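The Semaan Small Kitchen Set
Sold by Surnico

If you're moving into your first flat, or kitting out a caravan, or you've just split a household in two and somehow ended up with all the cushions and none of the cookware, this is the set I'd point you to. I put it together after my nephew moved out and rang me from the shops asking what a person needs to make breakfast. Good question! We started with a list, crossed half of it off, and what was left is pretty much what we sell today.

You get a saucepan with its lid, a two-slot toaster, bowls and a food container. All of it goes in one carton and the whole lot costs $169, postage included anywhere on the mainland.

The pan is the bit I'm proudest of. I wanted something deep enough for pasta for one (or soup for two, if you're feeling generous) and I wanted it in navy, because I'm sick to death of black pans.
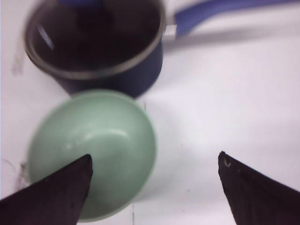 Navy saucepan with the silver rim, and the mint bowl.

I use mine for porridge most mornings and then for rice at night. The handle has a hole in the end so you can hang it up, handy if your cupboards are as hopeless as mine. Go easy with metal spoons, a wooden one is much kinder to the inside.

Now, the toaster. We tried a few and kept coming back to the cream one, with the buttons in a column and a proper lever you can get hold of before you've had your coffee. It's the item people write to me about most, usually with a question about crumpets.

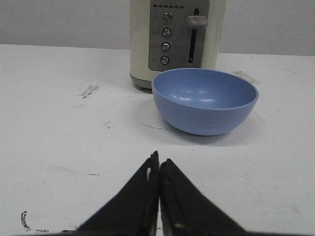
Will crumpets and thick-cut bread fit in the slots?
Crumpets go in fine, and so does café-style raisin toast. A hand-cut doorstop from a bakery loaf may need a bit of a trim, so keep it to 35 mm or under.

The bowls come in blue and green, and I've been asked plenty of times whether you can get all one colour. Sorry, no, they're packed mixed. Haziq Gunawan, who runs our packing bench, reckons the mix is half the charm and I've come round to his way of thinking. They're a good size for cereal, noodles, or a serious amount of ice cream.

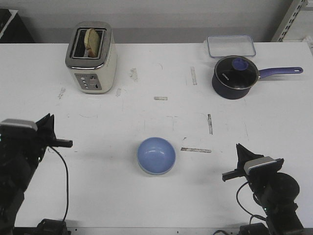

Storage was the other thing I fussed over. In my old place I had one shelf and one drawer, so everything in the set had to live happily on a small bench or go away without a fight. I keep leftovers in the clear container, mostly so I can see what's in there before it turns into a science project, and the lid stays on the pan even when it's put away (otherwise I lose it, every time).

If you already own a toaster you love, ask for the Cedora version, same saucepan, bowls and container but no toaster, and a smaller carton to lug up the stairs.

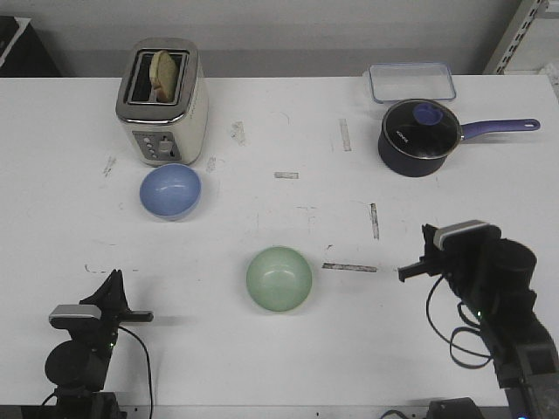

Orders in before 2 pm leave our Dirum Street shed that afternoon. We pack 200 sets at a time, so if it says sold out, pop your email in the box and I'll send you a note when the next lot is ready. The July batch went quickly!

Returns are simple, send it back unused in its carton and I'll refund you. If something turns up chipped or dented, just email me a photo and I'll post a replacement.

Spare saucepan lids are sold separately under Parts.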